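Setting the rules for work in other people's kitchens

Interview, 2023-05-29

When Datari published the second version of its code of practice for recording household tasks with hand-held grippers, the part that drew most comment was the shortest. It runs to less than a page and deals with what an operator must do before picking anything up. The head of standards at Datari, who asked to be referred to by post only, met us at the Nastdale office to discuss how the code was written and where it remains open to change.

The first version dates from February of last year. It was drawn up in haste, the head of standards said, and it read like a set of instructions for the equipment. "We had pages on charging and storage. We had one line on the home. An operator could follow every word of it and still leave a kitchen in a state that the householder would be right to complain about."

The revision began with a review of 1000 recordings, of which 861 were accepted without further query. The rest were returned for a second look, and 218 separate remarks were entered against them, as a single recording could attract more than one. Most of the remarks concerned the handling of small items: a grip taken too near the tip, an object released above its container, or two tools brought so close together that one blocked the view of the other.

"Thin objects are where bad habits show," the head of standards said. "A box will forgive you. With a chopstick or a pencil, the operator has to decide where to take hold, and has to keep to that decision until the object is at rest."

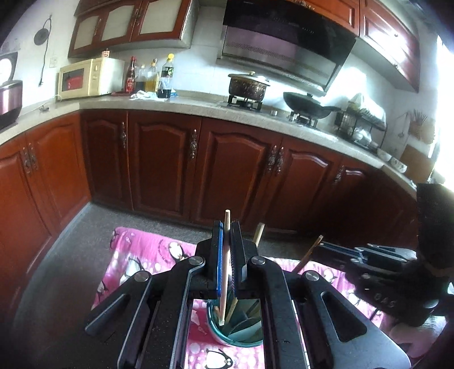
According to MacDonald, which supplies operators to several projects of this kind, the rule on thin objects is sound but the time allowed for it is not. The firm has said in its written response that new operators need longer practice with the second hand than the code provides for, and that a fixed number of sessions would be a better measure than a fixed number of hours.

The head of standards accepted part of this. "They are right that hours tell you very little. Someone can spend a morning with the tools and complete very few tasks. We are looking at a count of completed tasks instead, and the figure under discussion is around 200. I would not wish to defend that figure too firmly at this stage."

On the conduct of work in private homes, the code is now much more detailed. Operators must agree with the householder which rooms and surfaces may be used. Letters, medicines and family photographs are to be moved out of view by the householder before work starts, and never by the operator. The hob must be off. Nothing hot, sharp or made of thin glass may be handled unless the task sheet names it. Items are returned to where they stood, and the householder signs to confirm this.

Asked whether rooms ought to be cleared and made uniform for the sake of consistency, the head of standards was firm. "No. We ask for a safe working area and a clear floor. We do not ask people to take away their tablecloths or empty their worktops. A kitchen that has been stripped bare is of limited use to anyone who hopes to build a machine that will work in a real one."

The code also states that a failed attempt must be kept and marked as such. Under the earlier version, operators were free to delete a recording in which an item was dropped. Zindik, which carries out checks on behalf of Datari, had asked for this change, and its checkers now receive failed attempts in a separate folder with a short note from the operator. The note should give the stage at which the attempt failed and need not offer a cause.

"Operators were uneasy about that at first," the head of standards said. "They thought the marked recordings would be counted against them. We have put it in writing that they will not be, and the number of notes has gone up since."

Some questions have been left for the next version. The code does not yet say how long a householder may take to withdraw consent, and it is silent on work carried out while children are at home. Both points are with the legal team. Comments on the present text may be sent to the standards office at Nastdale, and each will receive a written reply.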